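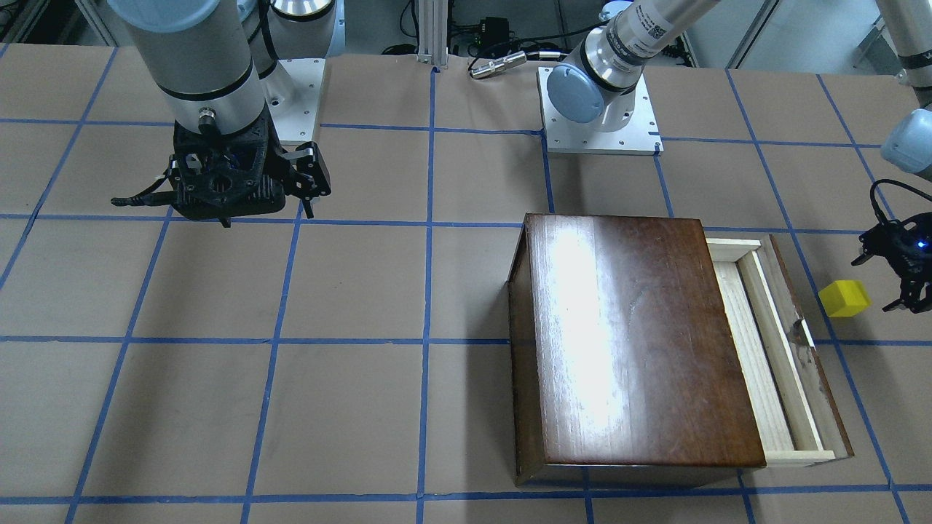
Why does a robot that has done a job hundreds of times suddenly crush what it is holding? At Liritz the cause was a worn cable, which fed the gripper a position reading that lagged behind the real one.

Home Features Workshop Archive Subscribe

The small lab in Dernness trains two-armed machines on household chores such as opening a drawer and putting something away. In May, on run 1512, a gripper closed on the side of a drawer and kept closing. The software believed the fingers were still open. The drawer wall split and a finger linkage bent before the current limit cut in.

No one was hurt. The operator was standing outside the marked area, and the emergency stop was within reach. It was not pressed, as the whole thing was over in 3 seconds.

Staff first blamed the Debnath control software, and lost 5 days rolling back updates. The fault came back each time the wrist turned past a certain angle. When they finally stripped the sleeve off the cable, the signal wire had frayed where it flexed.

The repair was cheap. Gostier, which supplied the arms, now tells its customers to replace gripper cables every 46 days in heavy use. Liritz has also lowered the current limit and added a check that halts both arms if a reading stalls – a change that causes more nuisance stops than the operators would like.

Comments (3)

We had the same fault on a palletiser. Always wiggle the cable first.

Is the 46 days running time or calendar time?

Would like to see the current limit figures printed.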